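Oct 5, 2021

Bench log, preseason ski prep. Continues from the storage wax page.

**On the bench**

- Dudeo all-mountain pair, 102 mm underfoot, rental return from Gilutwood
- Beltrán carving pair, the older ones with the repaired topsheet
- Istdale touring pair, bindings off, not started

**Dudeo pair**

Scraped off the summer wax with the plastic scraper, tip to tail. The wax came up gray under the foot and clean everywhere else. Brushed with brass, then nylon. Left ski has a core shot just ahead of the toe piece, short but deep enough that a fingernail catches on both sides. Right ski has shallow scratches only.

Cleaned the gouge with base cleaner and left it open over lunch. First fill with the P-tex candle was bad: flame too high, carbon specks in the drip. Cut it out and did it again with the candle held close to the base and the drip running off the metal scraper first. Second fill took. Left it proud and trimmed with the body file after it had set. Still a faint line at the rear end of the patch. I would not call it a fault but it should be looked at again after the first hot wax.

True bar across the base: flat under the binding, slightly concave toward the shovel on the left ski. Not enough to send it to the grinder. If it skis hooky we can revisit.

Base edge left at one degree. Side edge to two degrees with the file guide. Marker on the edge before each pass; took four passes before the ink was gone along the full length, and there is a hard spot near the left tail where it hit a rock. Knocked that down with the coarse stone before filing. Polished with the 1000 grit diamond stone, wet, light pressure. Detuned nothing at the tip for now.

**Beltrán pair**

Edges are thin. There is maybe a season left in them if we stop taking material off at every tune. Stones only from here on, no file. Please write this on the tag as well as in the log, it was missed last year.

Base is dry and pale along both edges. Two hot wax cycles, universal wax first and then the cold one. Iron was smoking on the higher setting, so the dial markings on that iron are still not to be trusted. Turned it down until the smoke stopped and put a pencil tick on the dial. Use the tick.

Second cycle absorbed noticeably less than the first. Cooled on the rack, then scraped. Brushed to no visible dust. Weighed the shavings bag out of curiosity and got 888 g, but that bag has every pair since the start of the month in it, so the number is useless for working out wax per ski.

Topsheet repair from spring is holding. Epoxy has yellowed. No movement when pressed with a thumb.

**Istdale pair**

Not started except for inspection. Old skin glue residue in two patches on the right ski, mid length. Try the paper and warm iron method before any solvent. Mount holes need plugging and the inserts have not arrived. Template for the new toe is in the flat drawer under the vise.

**Consumables**

- Universal wax: one block and an offcut
- Cold wax: enough for the test pairs, no more
- P-tex, black: low, reorder
- P-tex, clear: fine
- Brass brush is matted at one end. Turn it around or replace it.

**Glide test plan**

Moved to November, assuming Gilutwood has snow on the lower run by then. Same run as last season, 1000 m from the hut marker to the flat. One skier for all runs, same boots, tuck held from the second gate. Alternate pairs so that any change in the track is shared between them. Snow temperature before each set, taken in the shade, probe in the surface layer. Last season we logged air temperature only and could not explain the spread on the second day.

Open question is whether the structure on the Dudeo pair is too coarse for early snow. Leave it alone until after the first set.

**To do**

- Second look at core shot repair, left Dudeo
- Tag on Beltrán pair: stones only
- Glue removal on Istdale, right ski first
- Check vise pads, the rear one slips when the ski is on its side
- Move the file guide back to its hook
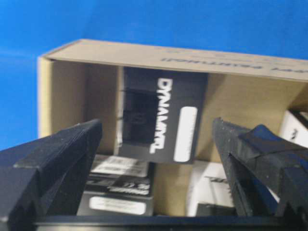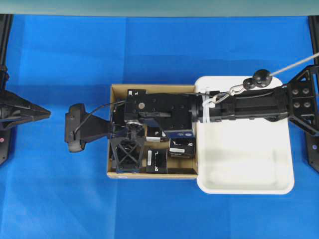
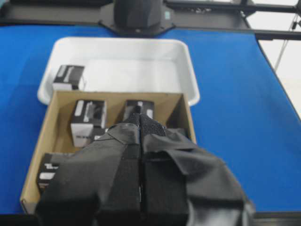
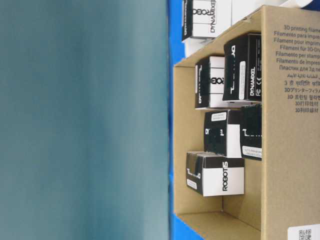
Open cardboard box and blue surface, all four.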